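Mar 11, 2025

Frozen drink base, bench notes. Carrying on from the coconut one, which is parked until the new tins come in.

Aim for today: get the malt base thick enough to hold a straw for 10 minutes without going to icicles on the rim. Last batch was lovely for the first two and then split, watery at the bottom, foam hat on top. Not what Stenard asked for. They want it poured at the counter and still looking decent when the person sits down.

**Batch A** (same as last time, as control)

- whole milk, 100 g
- malt powder, the Sutcliffe one, heaped spoon (weigh this next time!!)
- vanilla ice cream, three scoops
- pinch salt
- blend on low, then high until the sound changes

Result: same as before. Thin. Tastes good, colour a bit grey. Split right on schedule.

**Batch B** - swapped a third of the milk for skim milk powder stirred into cold water, left in the fridge while I did the dishes. Better body straight away. Slightly chalky on the back of the tongue. Think the powder hadn't taken up all the water. Needs longer, maybe overnight. Held its shape well past A. If the chalk goes away this is the one.

**Batch C** - frozen banana. I know. Works every time for texture and then all you can taste is banana. Malt gone completely. Drank it anyway.

**Batch D** - B again plus a half spoon of cornflour cooked into some of the milk, cooled, strained. Very thick. Too thick, it climbed the jug and sat there with the blades spinning in a hole underneath. Had to stop and push it down four times (motor off, lid off, spatula, you all know). Once loosened with a splash of milk it was the best of the lot. Glossy. No split. Bit pudding-ish if I'm being picky, and a couple of people will say it tastes like custard.

Note on the blender: the Hesen jug is fine up to the second line and hopeless past it. Anything thick wants to be made in two goes. Also the rubber seal smells of ginger from the Justudier trial, even after bicarb soak. Could smell it in batch A, couldnt in B or D. New seal on the shopping list, do not lend this one out for anything with garlic.

Temperature matters more than I gave it credit for. Glasses straight from the freezer gave a nice frosty look but the drink froze to the wall and the middle went soft. Glasses from the fridge were better. Room temp glasses no good at all.

Ice cream temper: scooped hard from the chest freezer, blends lumpy. Left on the bench till a spoon goes in with a bit of push, blends smooth and needs less time, so less warming from the blades. Going to write that into the method properly.
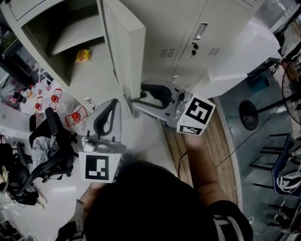
Đạt Vi reckons the custard taste in D is the vanilla and not the cornflour, and says to try it with a plain milk ice cream before I go cutting the starch. Also reckons I'm under-salting everything. Fair on the second, we'll see on the first.

So **Batch E**, plain milk ice cream, everything else as D, salt doubled. Annoyingly, yes. Custard thing mostly gone. Malt comes forward, that toasty biscuit flavour I've been chasing since September. Salt is right at the edge, one more pinch and it's a problem. Thickness same as D, so the vanilla wasn't doing anything there.

Split test on E: left on the bench beside A. A had a clear layer by the time I'd rinsed the jug. E just slumped a little. Stirred it with a straw and it came back.

Costing, quick and dirty. Stenard's order would be 2,325 serves for the season if they go ahead, and they've pencilled 2,907 if the second counter opens. At either number the malt is what hurts. Milk powder is cheap, cornflour is nothing. Sutcliffe do a bigger bag but I haven't checked how long it keeps once open, and malt powder goes to a brick if you look at it sideways. Ask them about a resealable liner.

Flavour add-ins, very brief, did these with leftover E:

- cocoa: good, needs sifting, left little dry pockets
- strong coffee, chilled: really good, thins it, so cut the milk to match
- strawberry jam: sweet on sweet, no. Fresh berries mashed might be ok
- golden syrup: heavy. One mouthful nice, a whole glass no thanks

Method as it stands, so somebody else can have a go:

1. Cook cornflour with a bit of the milk untill it coats the spoon. Strain. Chill right down.
2. Mix milk powder and cold water, fridge overnight (not tested yet, do this one first).
3. Soften ice cream on the bench.
4. Liquids in the jug first, then malt and salt, short blend.
5. Ice cream in, low speed, then high. Stop when the sound drops.
6. Fridge-cold glass. Pour straight away.

Still to do:

- overnight powder soak, side by side with the quick one
- weigh the malt spoon (I keep saying this)
- try E with half the cornflour
- new seal for the Hesen
- get two people who don't like malt to taste it
- paper straws, they went soggy in D before the drink was half gone, see what else the supplier has

Leftover E is in the small tub, back of the freezer, lid marked. Don't refreeze after blending, I want to see how it comes out tomorrow morning.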